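I caught Wulan Hidayat between test runs and asked what I ask everyone: can it tidy a kid's room yet? She laughed at me! "Ask me in 10 years," she said. Her team at Jakuvix rehearses chores in simulation, and they'd done 177 runs by the time I called.

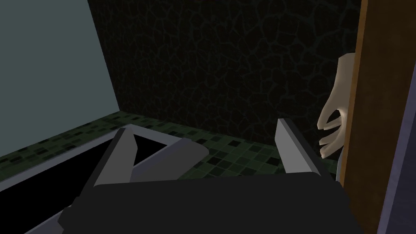
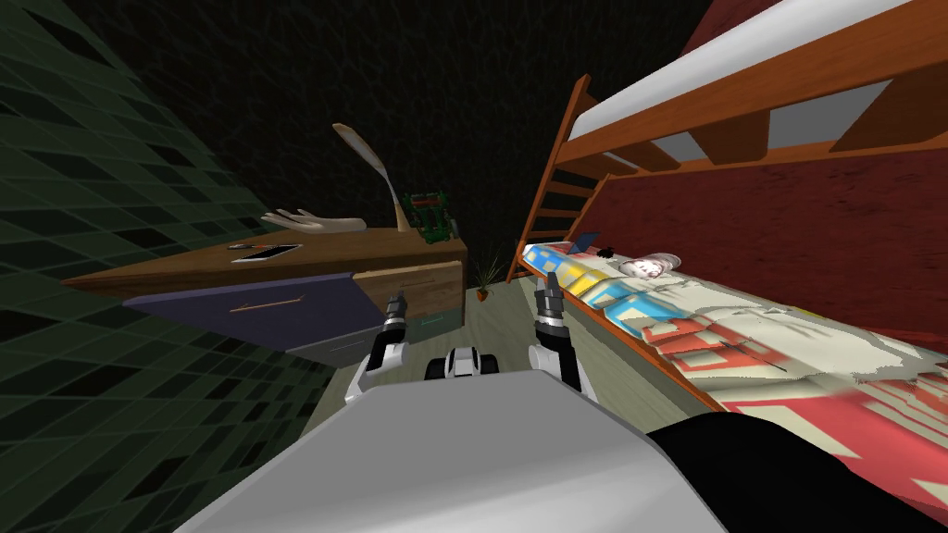
Simulated views from the Jakuvix chore tests. The second shows the desk and bunk bed.

"Desks are fine, mostly. Bedding is awful," she told me (I feel the same way, frankly). Would she let one loose at home? "With my laundry, sure. My mugs, no."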